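Robots at work, claims on hold: Orkberg opens its Somow workshop to the people who would have to work beside the machines

For immediate release, April

Orkberg, the packing and assembly co-operative, held an open afternoon at its Somow workshop this month to show members, customers and neighbours what its table-top robot project, Nasr, can and cannot do. The short answer is that it can do a little, slowly, and that Orkberg is not yet ready to spend members' money on it.

The co-operative has been trying out Nasr with its supplier, Starside, for five months. Starside's sales brochure promises a helper that "fits into any small workshop from day one". Orkberg did not find this to be so. The first weeks went on mounting brackets, a power supply that tripped the lights, and a long argument over who pays when a machine bends a customer's goods. The last of these has still not been settled.

Visitors were let in from 2pm and could stay as long as they liked. There was no stage and no film. Orkberg asked Starside to leave its banners in the van, and Starside agreed, though not gladly.

Abdelilah Soliman, who runs the workshop floor at Orkberg, set the jobs for the afternoon. They were ordinary ones taken from the order book: putting small goods into a box, moving cups from one side of a table to the other, and folding a cloth. Starside had asked for a list in advance and was given one, but the order was changed on the day.

"I have been to these events at other firms and I always come home wondering what happened between the good bits," said Mr Soliman. "So we left the bad bits in. If it drops something, people should see it drop something. My packers have to decide whether they want this next to them for a whole shift."

The machine was given eight tries at the box job and finished five without help. Orkberg regards that as a fair result for a trial and a poor one for a working day. A packer with a month's training would expect to get all of them right and be on to the next order. The cloth was folded once, to some applause, and the second attempt was stopped by hand.

Starside's engineers say that practice on real tables will bring the error rate down. That may be so. Orkberg has asked to see figures from a workshop of its own size, with ordinary staff and mixed orders, and so far has been sent figures from Starside's own test room.

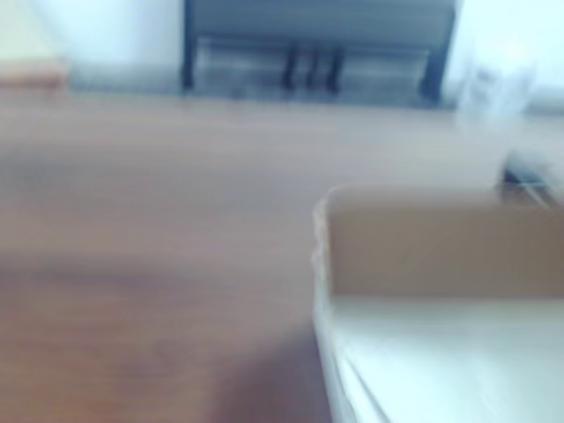 The co-operative also wants a plain answer on running costs. The quoted price leaves out repairs after the first year, and the person who resets the machine when it stops has to be paid by somebody. During the open afternoon that person was a Starside engineer. In daily use it would be an Orkberg packer, taken off other work.

Questions from visitors were mostly about jobs. Orkberg's position is that no post will be cut during the trial, and that any later change would go to a vote of all members. It will not offer a promise beyond that.

The Nasr trial will go on for another six months. Results, including failed attempts, will be posted in the Somow workshop and sent to anyone who asks. A second open afternoon will be held if there is something new to show.

Press contact: Abdelilah Soliman, Orkberg, Somow workshop. Visits by arrangement, mornings only.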